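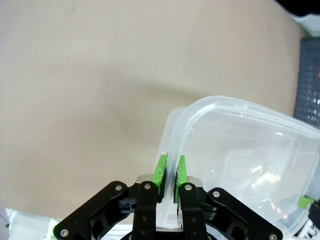 # Rim grasp detection for translucent containers

Project report, Sveva Bianchini

## 1. Aim

The manipulation stack used in the lab, Koubek, plans grasps from a depth map. Frosted plastic breaks this. The depth camera returns holes or the distance of the table behind the wall, and the planner then closes the fingers in the wrong place or rejects the object. The aim was to write a perception module, Peno, that finds the rim of a food storage container in the wrist camera's colour image and passes a grasp pose to Koubek without using depth on the object itself.

## 2. Method

The rim lip catches more light than the wall below it and shows up as a bright, continuous arc. Peno runs in three stages:

1. A small segmentation network labels rim pixels.
2. A curve is fitted to the labelled pixels. Short fragments are dropped.
3. The curve is projected on to a plane at the known rim height, and a grasp is placed with one finger on each side of the wall.

The green finger pads are masked out before stage 1. Their position in the image depends only on the gripper opening, so the mask is read from a lookup table.

The network was trained on 2070 wrist images, labelled by hand in Gronach. A further 341 were held back for testing. Training and test images were split by recording session, as neighbouring images are nearly identical.

## 3. Closing the loop

The first version computed the pose once and moved blind. Small errors in the plane height became sideways errors at the rim when the container was tilted. The second version recomputes the curve during the approach, at up to 10 updates per second, and stops updating at 50 mm from the rim. Below that distance the fingers hide too much of the arc for a stable fit.

## 4. Known faults

- The inner wall sometimes appears as a second, fainter outline inside the rim. Stage 2 keeps the brighter curve, which fails under strong side lighting.
- Rim height is still typed into the configuration file for each container.
- Peno does not report a confidence value, so Koubek cannot ask for another view.

The height estimate is the next item of work. The branch is `peno/rim-height`.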